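# The Pramlow Sorting Kit

If you have ever tried to put together a tabletop sorting exercise from whatever was lying around the shop, you know how the afternoon goes. The cubes come from one place, the board from another, and by four o'clock somebody is sanding the bottom of a cylinder so it will stand up straight. We did that for a good long while at Kodanmont before Ayana Teshome sat down and drew up a proper set, and we're very happy to be able to offer it to other labs and classrooms now.

The Pramlow kit is a set of colored plastic shape blocks for robot arms that pick, push and group things. You get hearts, hexagons, stars, cylinders, triangular prisms and cubes, and you can order them in any mix of red, blue, green and yellow (do tell us if you want doubles, because plenty of people do!). The finish is matte with a little texture to it, and that helps a great deal under bright ceiling lights.

## What's in the box

- Your chosen mix of blocks, in a cotton drawstring bag
- A flat wooden board with a smooth top
- 4 corner clamps for fixing the board to a bench
- A booklet of 182 starting layouts, from very easy to rather mean
- 2 spare blocks in a color of your choice

The layouts were written by Eldana Degefa, who taught middle school before she came to us, and I think it shows. They begin with "put the red ones together" and work up to instructions like "slide the star next to the cylinder without disturbing the cube." You can read them aloud, type them in, or make up your own.

## Using it with your arm

Any arm that can hold a plain rod or a small gripper will do fine. Our own bench has a Judard arm with a straight rod, and for pushing work we've come to prefer it. Stars are the tricky ones, as they like to turn when you catch them on a point, so start slowly and give yourself plenty of bare board to work in. 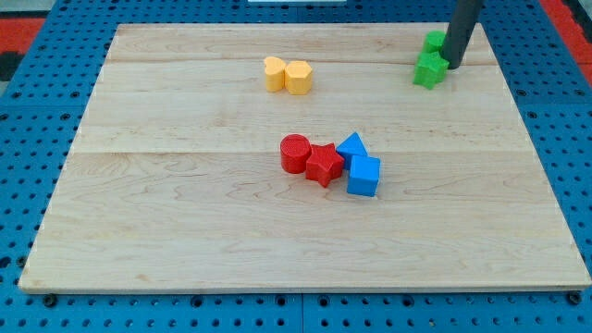
*Color grouping on the wooden board, with the rod beside the green star.*

## Ordering and care

The kit is $700, and refills are sold by the shape. Wipe the blocks with a damp cloth and keep them off the radiator, please. Orders go out from our Chung Street workshop, and if you'd like to talk over a mix before you buy, write to Ayana and she'll gladly help you settle on one. The next batch ships in May.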